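How to Set Up a Refillable Notebook Cover Without Buying Half the Catalog

I have owned four refillable covers and regretted two of them. The sellers would like you to believe a cover "organizes your life." It holds paper. If you go in expecting that much, you can get a good one working in an evening.

What you need
A cover, one or two notebook inserts, elastic cord, a ruler and a pen you already use. Skip the starter bundle. The Boutros bundle I was talked into had 18 pieces, and I still use the cord.

Step 1. Measure the insert first
Put the notebook flat and measure its height and width closed. Then measure the inside of the cover, opened out. You want a little spare at the top and bottom. "Fits most sizes" on a listing tells you nothing, so ask the seller for the inside numbers. If they can't give them to you, move on.

Step 2. String the elastic
Thread the cord through the top hole in the spine, down the inside, and out through the bottom hole. Pull until it lies straight, then tie a plain double knot on the outside. Most people pull far too hard, me included, and the cover bows like a taco. Tuck the insert under the cord at its center page. For a second insert, run another cord or join the two with a loose band.

Step 3. Decide on pockets
Carry the cover for a week before adding any. I filled mine with cards and sticky flags on day one and could no longer close it. Joelle Qaisi, who sells covers at the Arkville market, told me a full set of pockets is "essential." She also sells the pockets.

Step 4. Test the pen loop
Slide your own pen in, clip and all, and shake the cover upside down over something soft.
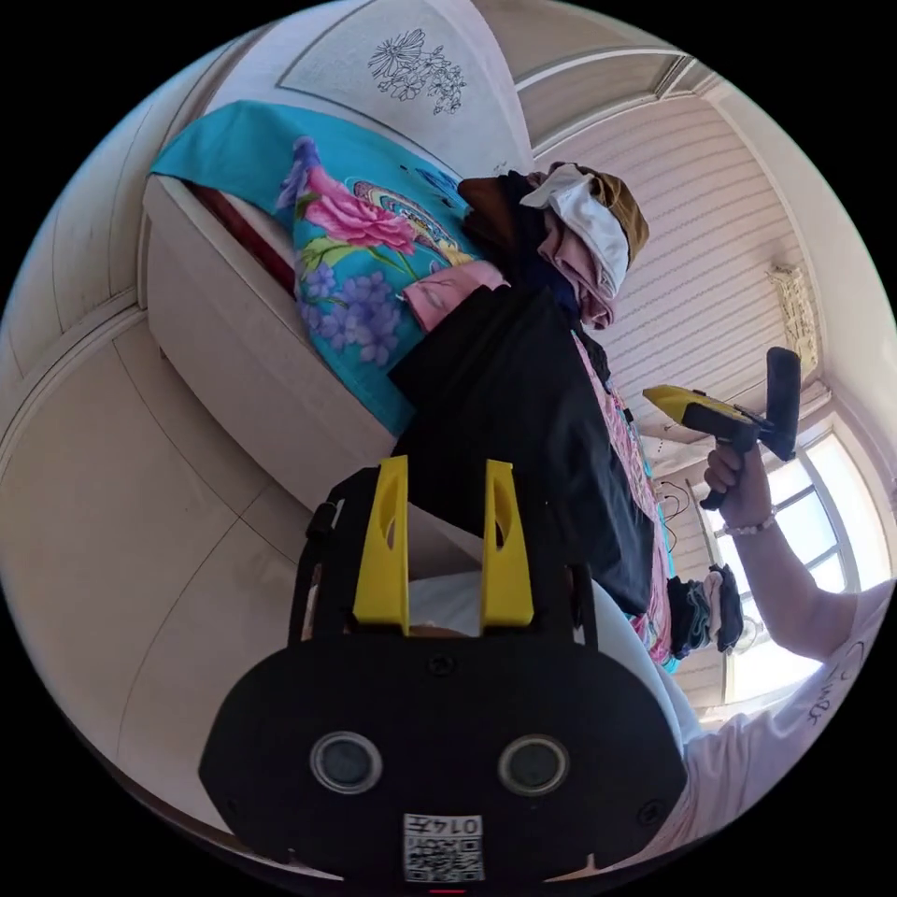 A loop that grips a thin ballpoint may not take a fat fountain pen at all, and a leather one will stretch. Elastic loops go slack too – mine from Skundwood lasted until October – but they are cheap to replace.

Step 5. Break it in, or don't
You will read about oils, waxes and creams. I tried a dab of conditioner on one inside corner and it left a dark spot that never faded. Plain handling did the rest of the cover fine. If you must use something, test it where it won't show and leave it overnight.

On price: I paid $44 for the one I carry now. Normunds Ramanauskas has one that cost him $500 and swears the stitching is better. It may be. His insert still slides around, and he ties the same knot I do.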